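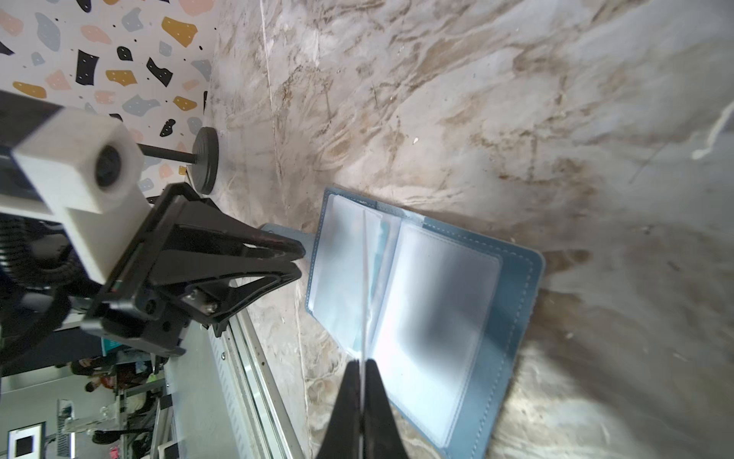

my blue card holder, open on the marble

Thread: Going down to one card holder, who's done it?

stamia_sue
OK I am so excited about this that I have to tell somebody. I've carried a fat zip wallet since college and last month I moved everything into a little blue card holder. My back pocket is flat! I can sit on a bus! Library card, bank card, license, transit pass, and one folded twenty. Everything else went in a drawer and I've only missed the punch card from the bakery.

Has anyone gone even smaller?

oldleather39
Congrats, but I tried it and went back. Where do your coins go? I pay cash at the Irnness market every week and I come home with a pocket full of change. A bifold handles that fine.

stamia_sue
Jar by the door! When I rolled it all up in December I had $381 in there. That paid for a whole weekend in Nodmont, so I'm a big fan of the jar.

Zainab Eze
Love this thread! I switched two years ago and my tip is to put the card you use most in the outside slot and never move it. Your thumb learns the spot. Also wipe faux leather with a barely damp cloth and let it dry open. No conditioner, that's for real hide and it just leaves a film.

oldleather39
Disagree on the cloth. A dry one is plenty, and water gets into the stitching.

Zainab Eze
Barely damp! I've been doing it the whole time and my seams are fine. But sure, dry first, then damp if there's ink on it.

pocketmoth
I keep my cards in my phone case. Four of them, no holder at all.

oldleather39
And when you lose the phone?

pocketmoth
Then I have a very bad afternoon, lol. Fair point. I do keep a spare bank card at home.

stamia_sue
That would stress me out so much. Spare card at home is smart though, stealing that. Going to try the thumb slot thing tomorrow with my transit pass, I'm always digging for it at the gate.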